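When the arm did not stop: lessons from a stacking trial

The Storker laboratory runs its block-stacking trials in the early morning, when the building is quiet. In June one of those trials ended with an arm that went on moving for 4 seconds after the stop button had been pressed. The laboratory's safety lead agreed to discuss the fault for this bulletin.

"It was a slow movement and no one was touched," the safety lead said. "I would still class it as serious. A stop button has one duty."

The task is a modest one. Two arms, running the Barkix control software, build and take apart small stacks on a table while an operator supervises.

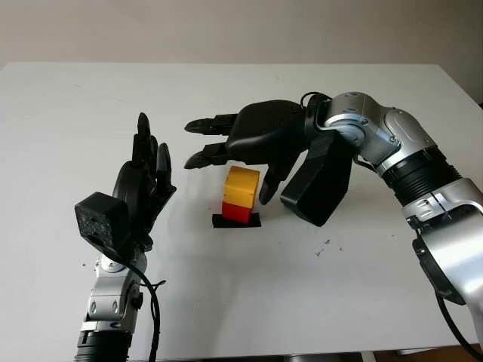

Stacking work at the Storker laboratory, with a yellow block on a red one.

The fault was traced to a setting introduced with a software update. Commands already waiting in the queue were completed before the stop was obeyed. "On most days the queue is nearly empty, and you would never notice," the safety lead explained. "That morning it held 19 commands."

Asked why acceptance tests had missed it, the safety lead was direct. The tests had been carried out with the arms at rest or making a single movement. "We tested the button. We did not test it under load, and that was our omission."
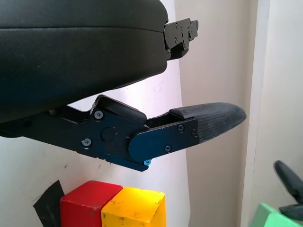 Drunder Institute | Department of Machine Safety

The laboratory withdrew the update the same day and repeated the stop test 107 times with a full queue. The arms halted at once on each occasion. Power to the motors is now cut by a separate relay, supplied by Hayat, which does not depend on the control software.

Operators have been given new instructions as well. Hands stay clear of the table until the relay lamp is out, including when a block has only to be straightened. "People found that tiresome for the first week," the safety lead said. "I have had no complaints lately."

The full report runs to 9 pages and may be requested from the department office.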